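Trurnik Table Set-Up Guide
Section 3: Caring for your tabletop

Your table is together, it's level, and now comes the fun part: getting to know the top! No two Trurnik tabletops share the same grain, so take a minute to look yours over in good daylight before you cover it with placemats and mail. Some tops run straight and quiet from end to end. Others have ovals, ripples and a darker band or two, and those are part of the wood pattern. They won't wipe off, so please don't try to scrub them out.

Before first use

1. Peel back the protective film slowly, starting at a corner and keeping it low to the surface.

2. Wipe the whole top with a soft cloth dampened in plain water. Wring it out well first (it should feel barely damp in your hand).

3. Follow the grain as you wipe, even if it runs on a diagonal. You'll see fewer streaks that way, and it's a great way to notice the pattern!

4. Dry right away with a second cloth.

5. Leave the top bare overnight before setting anything on it.

NOTE: If you ordered the Vanow extension leaf, do both pieces on the same day and leave them side by side in the same light. Pale wood changes color a little over its first months, and a leaf stored in a dark closet will stay lighter than the rest.

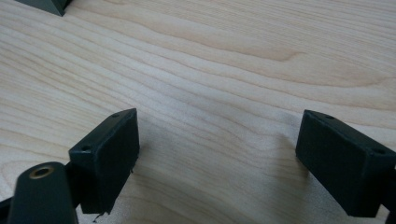
Everyday cleaning is quick. Brush off crumbs, wipe with the damp cloth, dry, done. For sticky spots, add one drop of mild dish soap to the cloth and go over the area again with clean water afterward. The finish is matte and we love it that way, so skip furniture polish and anything that promises shine. It leaves glossy patches that are very hard to even out.

CAUTION: Do not use scouring pads, bleach or ammonia cleaners. Do not sand the top. The veneer is thin and sanding can go straight through it.

Hot and heavy things

1. Use a trivet under pots, teapots and baking dishes.

2. Lift plants and lamps to move them. Never slide them.

3. Put felt pads under anything with a rough base. The small bag marked Grullar has 13 in it, enough for a lamp, a fruit bowl and a few spares.

Cristian Condori, who drew the first version of this table, keeps a folded dish towel in the drawer for spills and swears by it. Ours live there now too.

For a replacement leaf or more felt pads, give the order desk part number 2840 and the color name printed on your carton.

Continue to Section 4: Fitting the drawer.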